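About Us

Hello, and thanks for clicking on the page most people skip! I'm Nneka Osagie and I run Plaltura, a mentoring project for young people aged 14 to 21 who've been told, one way or another, that not much is expected of them. I was one of those young people, so I have opinions on the subject.

How we started

I was working as a youth worker for the council and spending most of my week filling in forms about teenagers I hardly got to see. One October evening I got talking to Omprakash Grewal at a public meeting on school exclusions. We were both cross, we both missed our bus, and by the time the next one came we'd more or less agreed to start something ourselves. He'd taught maths for years and knew a head teacher who might lend us a classroom after hours. She did, and we opened with 2 mentors, a kettle and a great deal of nerve.

We've grown a bit. Up to now 600 young people have been matched with a mentor through us, and 122 are with us at the moment. I still try to meet every one of them in their first month (and their mum or nan or foster carer, if they'll have me round).

What we do

The heart of it is one adult and one young person meeting every week for a year. That's a long time when you're fifteen, and some of them tell us so. They might talk about college or a court date, or they might just go for chips. We don't write scripts for our mentors, but we do train them properly – Phyllis Stockdale runs the course over four evenings and she'll send you home if she thinks you aren't ready.

Alongside that we have the Cinar sessions, our open evenings on work and training. Quang Khổng looks after those. He finds people who'll come and talk plainly about what they earn, how they got in and what they'd do differently, and the questions he gets from the floor are much sharper than mine.
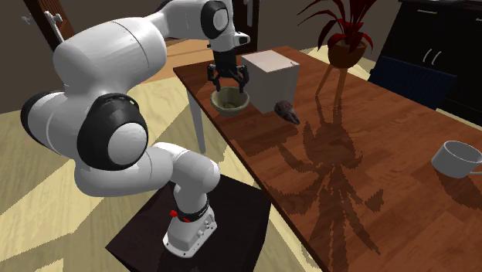
Where the money comes from

I get asked this a lot, so I'd rather just put it here. Most of it is small grants and monthly gifts from people nearby. Our last sponsored walk brought in £2,789, all of which went on travel cards and interview clothes. We don't charge families anything and we never will.

Who's who

I do the talking. Omprakash does schools and keeps me to time. Phyllis trains and supports the mentors, Quang has the Cinar sessions, and Esko Vuorinen does the matching – he reads every form twice and then goes off for a long walk before deciding who should meet whom.

Come and join in

We're always short of mentors, especially men, and especially anyone who grew up round here and moved back. You don't need a degree or a spotless past. You do need a free evening each week and the patience to be stood up now and then. Fill in the contact form and one of us will ring you back, usually me.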